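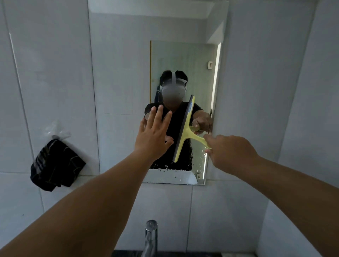

Squeegee on the bathroom mirror, headset on, one finger on the handle. The droplets and wet streaks low on the glass are the part of the job we care most about.

Hurenlow Gallery: Mirrors, Glass and Other Shiny Trouble
Posted 28 Sep 2024 by Taner Soylu

Welcome to the gallery page for the Hurenlow project! If you've wandered in from the main site you'll know that we teach robot arms to do small wiping and scraping jobs around the home, and that we do it by having people do those jobs first while wearing a headset that records what they see and where their hands go. If you've wandered in from somewhere else, well, now you know too, and I hope you'll stay for a few minutes, as I've been saving up things to say about mirrors since the spring.

We started on kitchen counters, which were kind to us. A counter stays put, it looks like a counter from every side, and when you've wiped it you can generally see that you have. After that we did tabletops, and then somebody on the team (it was me, I may as well own up) suggested that bathroom mirrors would be a nice easy next step, flat and rectangular and all at one height. That was a year of my life, more or less, and I'm still fond of it.

About the two sets of hands

Look into the mirror at the top of the page and you'll find the wearer looking back, headset and all, with a hand on that same yellow handle. You and I sort this out without a thought. Our hand tracker did not. In the early recordings it would follow the real hand for a while, lose it behind the tool, and then cheerfully pick up the reflected one, so that the motion we got out had an arm leaping through the wall and into the next room. We had whole afternoons of recordings like that, and I kept a few of the sillier ones for talks.

What we do now is fairly simple, and I'm a bit embarrassed that it took so long. Before the wiping begins, the wearer touches the glass with a fingertip in a handful of places. Where a fingertip and its reflection meet, you've found the surface, and once the software knows where the surface is, anything that seems to live behind it gets set aside as a reflection. It's still kept, mind you. The reflected hand often shows us a side of the grip that the headset can't see directly, and Munar, our tracking code, uses it as a second opinion when the real fingers are hidden behind the handle.

About the water

Water was the other surprise. Droplets catch the light, and streaks change shape as the blade goes by, and we had been treating all of that as noise to be cleaned out of the pictures. Then we tried leaving it in and asking the model to guess, from one moment to the next, which patches of glass still needed a pass. That guess turned out to be the most useful thing in the whole system. The robot stopped repeating a memorized pattern and began going back for the bits it had missed, usually along the bottom, where the water collects and where the faucet gets in everybody's way.

I should say that faucets have a chapter of their own in the technical report. People tilt the squeegee, or come in from one side, or change hands halfway down, and every one of those habits is worth recording. We ask our wearers to clean however they'd normally clean, and we try hard not to correct them, even when (like me) they leave a smear in the corner and call it done.

What went into the results

For this round we recorded 900 demonstrations in 17 homes, which gave us a good mix of tall mirrors, little ones, crooked ones, bright rooms and gloomy ones. We trained two versions of the policy on them, one with the reflection step and one without, and tried both on the arm in our test bathroom at Prostport. The version without it tended to reach too far, as if the glass sat deeper than it does, and our safety stop ended many of those runs early. With the reflection step those long reaches became rare, and the blade stayed on the glass for most of each stroke. Corners are still poor. So are mirrors with lights behind them, and I wouldn't let the arm near a medicine cabinet just yet.

We had a go at simulated mirrors as well, 4,000 of them, all generated by a program called Wan that one of our students wrote in a very productive winter. They helped with finding the surface and hardly helped with water at all, so for streaks and drips we're still relying on real bathrooms and patient people.

What's coming

In October we move on to shower doors. A shower door gives you a reflection and a view through the glass at the same time, and the fingertip trick will need some rethinking, as a hand on the far side of a clear panel may be a perfectly real hand. We've tried it in 5 short pilot sessions so far. The tracker was confused in all of them, in ways I found rather interesting, and I'll write them up once I've understood them a little better.

The recordings are being tidied for release, with faces blurred in the mirrors just as in the picture on this page. That takes longer than you'd think, as a face can pop up in a faucet or a shiny tile too, and each one has to be checked by eye. If you work on similar problems and would like an early look, please write to me through the contact page. I answer everything, though sometimes slowly, and I'm always glad to hear how other people hold a squeegee.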